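4. Sending your film to the fund

Before you begin this part, your project page in Zarunano must be complete (see section 3). The form closes by itself after 64 minutes without activity, and text which was not saved is lost. Please keep your synopsis in a separate file and paste it.

4.1 Open the call named "Bistimside Short Film Fund". If you see only the call for documentaries, change the category at the top of the list.

4.2 Choose the role in which you apply. The director and the producer can both write in the form, but only the producer can press Submit. In a team without a producer, the director takes both roles.

4.3 Paste the synopsis. The limit is 2,169 characters, with spaces. The counter under the box becomes red when you are over it, but the form does not stop you from typing. The text after the limit is not sent to the readers.

4.4 Upload the budget as one PDF. Amounts must be in the currency of the call. If your costs are in another currency, write the exchange rate you used on the first page.

Note: The line "Own contribution" can be zero, but it can't be empty.
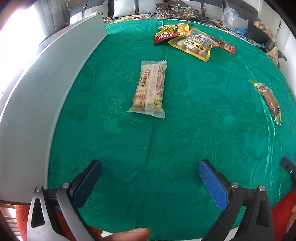 4.5 Add the link to your sample scene. It should be no longer than 5 minutes and must play without login. When a password is necessary, put it in the field next to the link and do not change it until the results are published.

Caution: Do not replace the video behind the link after you submit. Hitum, the player used by the readers, keeps the first version it has loaded, so some readers will watch the old one and some the new one.

4.6 Press Check. Missing fields are shown in yellow. Go back to them, fill them and press Check again.

4.7 Press Submit. You receive a message with your application number, for example 3,362. In the e-mail it is written without the comma. Use this number in all letters to the fund.

If the message does not arrive the same evening, look first in your spam folder, then write to Thérèse Arsenault at the applicants' desk. Questions about co-productions with Bélanger go to Diane Friesen.

4.8 To withdraw an application, open it and choose Withdraw from the menu on the right. A withdrawn application can be sent again until the call closes, but it will get a new number.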